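Visit report: Plellura, the collecting floor

We had asked Plellura for a visit in the fall and got a date in March. Four of us went. Votetlow buys trained models for its packing lines and has never made its own examples, so the purpose was to see how the examples are made, what they cost in people's time, and whether we could do part of it ourselves. This report is for those who stayed behind and for the two departments that sent questions along.

Getting there. The train is easier than the car. Parking on the street is limited to two hours and the garage behind the station fills up early. From the station it is a 15-minute walk, most of it along the canal. The entrance is on the street side and there is no sign, only a sticker next to the bell.

We were received by Godelieve Visser, who runs the collecting work. She gave a short talk first, with coffee, and then we went down to the floor. Cell phones could stay in our pockets but we were asked not to film the screens in the office.

What they do there, in short. A person holds a gripper in each hand and does a small household task with them: pick up, put down, hand over, sort. The grippers carry printed marker cubes so that their position can be worked out afterward. Cameras record from the grippers and from the head. Every attempt is saved as one episode, with a start and a stop, and the episodes for one task go together into a set. The learning system is then trained on the set. No robot arm is needed for the recording itself, and that was the main reason we wanted to see it. Our own tests two years ago used an arm steered by hand from a console, and the operators were worn out by lunch.

The task on the day of our visit was strawberries. Visser said they had done blocks, then cups, then folded cloth, and that soft fruit had been put off for a long time. A strawberry bruises, it rolls, it has leaves at one end, and no two have the same shape. The instruction sheet for the task is one page. It says where the fruit may start, where it has to end up, and what counts as a failed attempt. Failed attempts are kept, but in a separate folder.

The recording is done among ordinary furniture, with people going about their work in the same large room. Visser said that is on purpose. Earlier sets were made in front of a gray curtain, and a model trained on them did well in front of a gray curtain. Now they want windows, lamps, chairs and passersby in the recordings, and they move the work to another corner every few days.

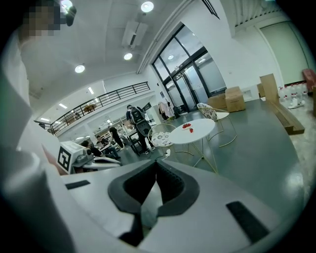
Rianne Claeys was less convinced about the busy background. Her point was that a model has to see a great many rooms before one more room makes a difference, and that until then people walking through mostly add hours of checking. She would have started with two or three plain corners and good light, and brought in the traffic later. Visser answered that they had tried that order and ended up throwing away most of the early work. The two of them came back to it twice more during the day and did not agree.

I can see both sides. For our packing lines the background hardly changes from one month to the next, so Claeys may be right for us even if she is wrong for a kitchen.

After the talk we were allowed to try the grippers. They are lighter than I expected, but the weight sits forward and you feel it in the wrist after a few minutes. Closing the fingers is easy. Judging how hard you are closing them is the difficult part. The rubber pads give a little, and the first strawberry I picked up had a clear dent in it. New people practice for half a day before anything they record is kept. The usual mistakes, according to Visser, are moving too fast, correcting in midair, and turning the wrist so far that the markers can no longer be seen by the head camera. The last one spoils the episode completely, and the person doing it does not notice.

Each person works in blocks with a break in between. A good block gives 200 episodes on a simple task. With fruit it is much less, and Visser did not want to put a figure on it yet. The strawberry set stood at 3593 episodes on the morning we came, and it is not finished.

A small screen goes along with the right hand, with a timer on it, so the person knows the recording is running and how long the attempt has lasted. We were told that before they had this, people regularly did a whole run with nothing being saved. It seems a small thing, but the staff we spoke to brought it up before anything else when we asked what had helped most.

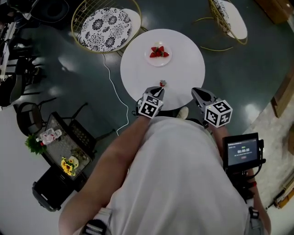
Strawberry task at the round table, timer at three seconds.

The checking is done upstairs in the afternoon. Two people go through the episodes at double speed and mark each one as keep, fail or discard. They also fix the start and stop points, since most people let the recording run on after putting the fruit down. We sat with them for half an hour. It is dull work and they said so. They had tried to let a program do the first pass, and it now catches missing markers and empty recordings, but it could not tell a gently placed strawberry from a dropped one that happened to land well.

Storage was the subject that our IT people had asked about. Plellura keeps the raw video of everything for a year and the trimmed episodes without limit. Faces are blurred before the material leaves the building. Everyone who works in the room has signed for it, and visitors sign at the door, as we did. The sets are shared with one partner, Hoken, who do the training. Results come back after a week or so, usually with a list of situations in which the model fails, and that list decides what is recorded next. Visser showed us one of these lists. Nearly all of it was about fruit at the edge of the plate, or two pieces touching.

Lunch was sandwiches from Lombardi around the corner. Very good, and the place can be recommended to anyone going there on their own.

Questions we brought, with the answers as I noted them:

Can our own line staff do the recording? Yes, and Visser would prefer it. People who do the work every day make fewer odd movements.

Can we rent the equipment? Possibly from the summer on. They have few spare sets and the grippers come back in need of new pads.

Who owns the episodes? Whoever records them, unless it is agreed otherwise in writing beforehand. Our legal department should look at this before we ask for a quote.

How many episodes for one of our tasks? She would not say without seeing the task. She offered to look at a few minutes of plain video from the line.

Does it work with gloves? The grippers, yes. The buttons, less well.

Still open are the cost of the checking, which Plellura does not bill separately, and the question of lighting. Our hall has high windows on one side and the markers may wash out in the morning. Claeys will take a printed marker cube along on her next round and see how it shows up at different times of day. I will send the line video once the shift leaders have agreed to it.

We left at four and caught the slow train back.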